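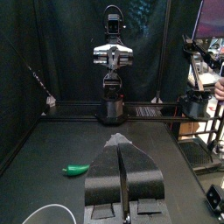 Bench cell, Badlow: gripper and green chilli pepper.

Home | About us | Projects | Gallery | Suppliers | Contact

Handling Equipment at Badlow: Planning Gallery

Clenero is preparing its equipment budget for the Badlow site, and this page has been set up for departments that will be asked to comment on it. The proposal covers a second bench cell for the handling of fresh produce, to be placed beside the existing one in the Maltinness building. Comments should reach the purchasing office before the budget is settled in March.

The picture at the head of the page shows the level of equipment under discussion. A two-fingered gripper is at the near side of the table, with a single pepper lying to its left, and a second arm stands at the back edge. A further arm is mounted beyond the rear right corner, outside the work surface itself. Departments are asked to note the room taken up beyond the table — cables, a monitor and boxed items all need a place, and the floor plan should allow for them.

Points for the budget

Gripper fingers are treated as consumables. The sum of £400 has been entered for replacements in the first year, and £85 for each pair after that.

Framing and curtains will be bought from Frandsen under the present agreement. The allowance is £1000, including delivery to Badlow but excluding fitting.

Arms and camera modules will be priced separately. Two quotations are required for each, and both must state the length of the warranty and the cost of repair once it has ended.

Produce for trials is to be charged to the kitchen account and should not appear under equipment.

Page last revised 6/11/22

Comments (3)

Stores_2: Could the finger allowance be held centrally? We ran two cost codes last year and it caused a good deal of extra work.

P. at Maltinness: Please add shelving. The cables need somewhere to go, and the tray beside the table should not become permanent storage.

greenbench: Does the Frandsen price include spare brackets — the small corner ones? They were left off the previous order.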